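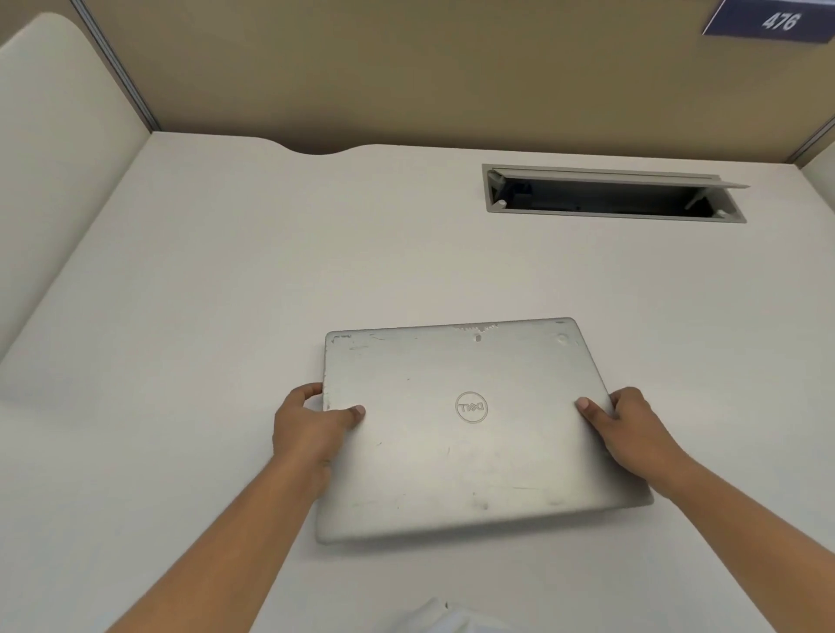 Panagiotis Nikolaidis thinks the sponsored posts should carry the ad label in the first line, before the "more" cut, and that anything lower down doesn't count as disclosure. Fine by me, but then we recode the whole Zerketti batch.

September, 4:40 pm
by M. – influencer disclosure notebook

Print | E-mail this entry

Batch is 1862 captions. Nearly all coded once, second pass not started. Agreement on "gifted" still poor. One of us reads "thanks to Khumalo for the trip" as disclosure, the other reads it as plain good manners. Need a rule. Draft: thanks alone = no, thanks + "paid" or "ad" or "sponsored" = yes. Discount codes separate column, stop putting them in notes!!

Pekness accounts – hotel stays. Three of them post the same sentence about the breakfast, word for word. Brand copy surely. Add a "shared wording" flag, check teh date order before saying who had it first.

Findevero: deleted posts are still in our export. Keep them in, mark as deleted, don't quote.

Stories are a mess. Label shows on slide 2 and is gone by the next one, so is the set labeled or not? P. says per slide. I'd say per set, otherwise the totals balloon and we can't compare with captions. Left open.

To do
– recode first lines, Zerketti
– write the "gifted" rule into the codebook, with two borderline cases
– ask P. about affiliate links in the bio, seperate from the post or not
– rename the export columns, "paid_x" means nothing to anyone

Print | E-mail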